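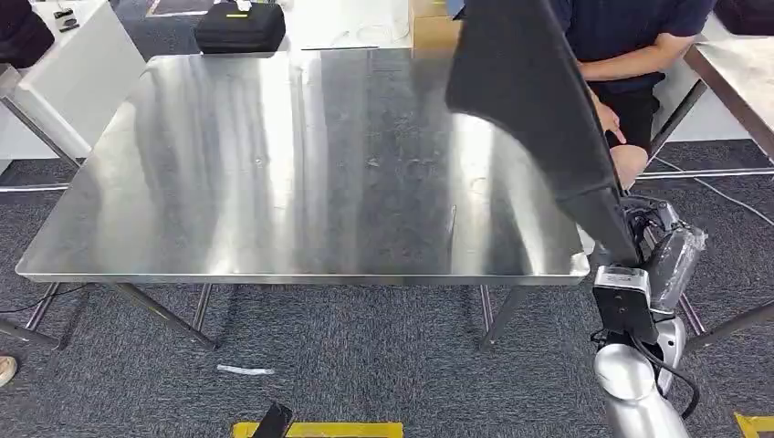 The steel table, smudges and all

Print this page | E-mail to a friend

Steel table marks and a blue shelf: what would you do?

Posted by Dodley

Hello all! I'm setting up a little workroom and I've got a stainless steel table on thin metal legs, standing on carpet, and I love it dearly, but the top shows every smudge and speck the minute the ceiling lights are on. I've wiped it with dish soap, I've wiped it with vinegar, and by July I expect I'll have wiped it with everything in the pantry. My other puzzle is the blue metal shelving, the kind with rows of holes punched in the uprights. Crates go below, and I'd like to keep long plastic parts on the top.
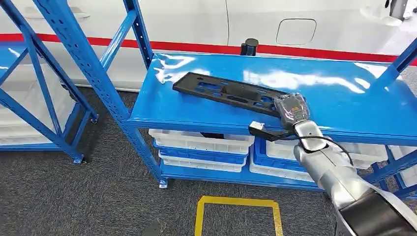
Blue shelving, with the crates on the lower level

Is it all right to lay parts straight on the painted steel, or should I put something under them?

Zawadzka
Wipe with the grain, dear, always with the grain, and dry it right away with a soft cloth. I did mine in circles for years and wondered why it looked cloudy. A tiny drop of mineral oil afterward helps too.

Mamis
use a mat

Verley

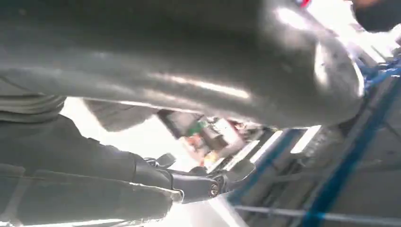 Scuffs are a different animal from smudges, and I'd sort out which you have before buying any polish. Smudges come off with a damp cloth, but scuffs stay put. Look at the gray curved surface in my photo, with the little scuffs and dark specks toward the rounded right end, and you'll see how a streak of light makes you notice them more. Try turning off one ceiling light before you scrub! As for the shelf, I'd lay down thin felt (I paid 5 dollars for a roll) and not worry any further.

Print this page | E-mail to a friend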